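4.2 Collecting demonstrations in the simulated kitchen

I did most of the teleoperation myself, so let me tell you how it went before we get to the learning curves. The setup is simple. I sit at a desk with a handheld controller, the simulated arm follows my hand, and a second button opens and closes the gripper. We recorded everything in Prostia, our kitchen simulator, which renders an outside view and a view from the wrist at the same time. Both go into the training data, and both were on my monitor while I worked.

My first plan was to drive from the outside view alone, the way I'd watch my own hand. That was a mistake! The arm reaches in over the sink from the front, so whenever I went for something deep in the basin the links got between me and it. After a bad first week I moved the wrist view to the middle of the screen and shrank the other one, and things got a lot more comfortable. The wrist view has its own problem (you lose all sense of where in the kitchen you are), but for the last few inches of a grasp I wouldn't want to be without it.

We ended up with 276 demonstrations that we kept. Dong-geon Han recorded the ones I didn't, and our styles turned out to be pretty different. He likes to stop above an object, line up the fingers and then go straight down. I tend to come in at a slant and fix things on the way, which looks smoother on replay but gives the policy a harder time, as you'll see in Section 5. We talked about forcing one style on both operators and decided against it. A policy that only copes with one person's habits isn't much use to the people at Stonitz who want to try this next.

Each demonstration was cut off at 900 control steps. If I hadn't finished by then I threw the attempt away and started over, and I also threw away anything where I'd bumped the faucet or pushed the arm into the rim of the sink. Recoveries stayed in. If I missed a grasp, backed off and tried again, the whole thing went into the set, wobbles included. Sieglinde Kuhlmann argued for this early on, over my objections, and the ablation in Table 3 is on her side.

One more practical point for anyone repeating this. The marble counters are a busy background, with gray and tan veining all over, and small dark things are easy to overlook against it in the wrist view. I'd suggest doing a handful of practice runs before you save anything. Figure 2 shows what the operator has to work with in the two kinds of view.

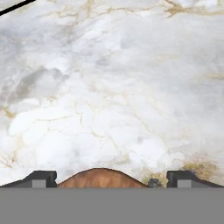
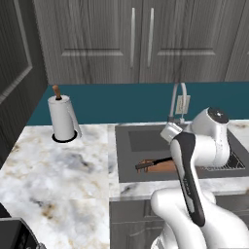
Figure 2. Simulated kitchen used for the demonstrations. First image: close view past the open gripper fingers, with a rounded brown object between them and the marble behind. Second image: outside view of the white arm reaching over the sink, with a wooden-handled utensil in the basin.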